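Clitov Garment Handling Program: Frequently Asked Questions for Sites and Operators

We get a lot of the same questions from new sites, and we're always glad to get them, so this page collects the ones that come up most. It goes along with the Clitov good practice guide (the one with the Cornard checklist in the back) and doesn't replace it. If you're missing your copy, write to the program desk and we'll get one to you.

Last updated 29 Jun 2026

Who has to follow these rules?

Everybody who works within reach of a two-arm station, and that includes people who are only stopping by to drop off a basket of clothes! Operators at the Zuvodari and Asadi sites sign the guide before their first shift. Visitors don't sign, but they do need an operator with them the whole time.

How many people should be at a station?

Always 2 while the arms are powered. One runs the arms and the other keeps a hand near the stop button and does nothing else, no matter how quiet the morning is. We know that can feel like a lot of standing, so please do swap places as often as you like, with the arms paused while you trade.

Can I reach in and straighten something out?

Please pause first, every single time. It's so tempting to tug one sleeve into place, and we've all felt it, but the fingers can close a good deal faster than you'd think from watching them work. Pause, wait for your partner to say "clear" out loud, then reach in.

Which clothes are all right to use?

Soft, ordinary things: jerseys, shorts, T-shirts, towels. Empty the pockets and close any zippers. Leave out anything with pins, loose wire or metal badges. Team wear is fine, though if there's a person's name on it we ask that you get their okay in writing before it goes on the surface (a short note will do, and the form is at the back of the guide).

Do we finish one piece before starting the next?

Yes, one piece at a time, and keep whatever is still waiting to be folded well away from the fingers. If both arms are needed on the same piece, run at the slower setting for the whole fold.

How should I look after the cables and cameras?

Look along each cable at the start of the shift, from the connector down, and make sure it has enough slack for the arm to turn. Keep the labels on. If one is peeling, replace it the same day, and write the swap in the log. Wipe lenses with the dry cloth only, please, with no sprays.

How often do the grippers get checked?

After every 1000 folds or every 18 working days, whichever comes first. Mateja Ionescu keeps the schedule and is very patient with questions about it.

What does a station look like in the middle of a job?

The right gripper has hold of a corner of the folded shorts, the left one is open, and the jersey is off to the side, out of reach of the fingers.
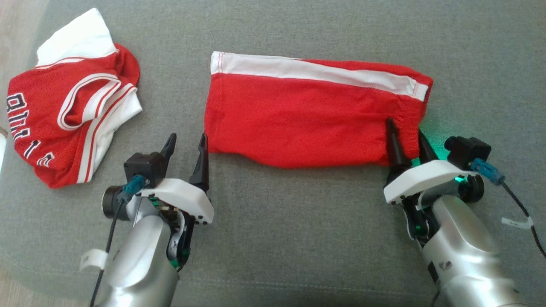
What do I do if a garment gets caught?

Press stop, and don't pull. Pulling can damage the fingers as well as the cloth. Once the arms are powered down, open the gripper by hand with the release described in the guide, ease the fabric out, and write down what happened, even if it was over in a moment. Small snags are just what we want to hear about, and the next edition of the guide, due in November, will draw on those notes.

Can we write our own local rules?

Of course, as long as they're stricter than ours and posted where people can read them. Send us a copy too, as we do love borrowing good ideas.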